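Search this site
Enter keywords
Print this page | E-mail this to a friend

Warkero's designer on the harbour update

Ritva Ruotsalainen has been working on Warkero, the trading game set in the river port of Droltov, for 5 years. The harbour update is due in August and changes how players store and sell their cargo. We spoke to her by phone about what is in it.

The main change is to the warehouses. At the moment each player has 200 slots, and anything over that is lost when the boat docks. "People were sitting outside the port waiting to sell one crate of salt before they could come in," Ruotsalainen says. "It wasn't fun and we had plenty of messages telling us so." After the update, spare cargo goes to a shared yard, where it costs 5 coins a night to keep.

Prices are changing too. The game has 161 kinds of goods, and until now most players have only bothered with a handful of them. Timber and lamp oil will go down in value as more of them are sold in the same week of game time. "If everyone brings oil, oil gets cheap. It should have worked like that from the start," she says.

Some players are not happy. A thread on the Bovham forum has almost 2,000 replies, many from people who built their whole route on lamp oil. Ruotsalainen has read a good part of it. She says no coins will be taken away from anyone, and old routes will still make money - less of it, at first.

Kazimír Šťastný, who writes the game's quests, has added a new story about the Szénási family and their missing barge. It can be started at any level and takes an evening to finish. He told us the last chapter has two endings, and that the choice affects which docks are open to you later. "Save before you go down to the lock," he says.

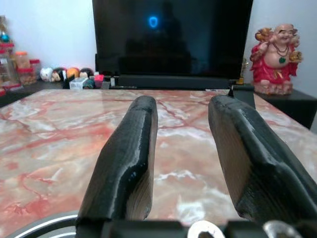
The update will be free for anyone who owns the game, and saved games will carry over. Players who want the old prices can switch them on in the menu, but only in single-player. Asked about the new counting house, Ruotsalainen says she wanted its counter to have the shine of a polished marble tabletop, and the lighting there was finished last. There is no date yet for the tablet version.

Contact us | Copyright Bovham | Back to top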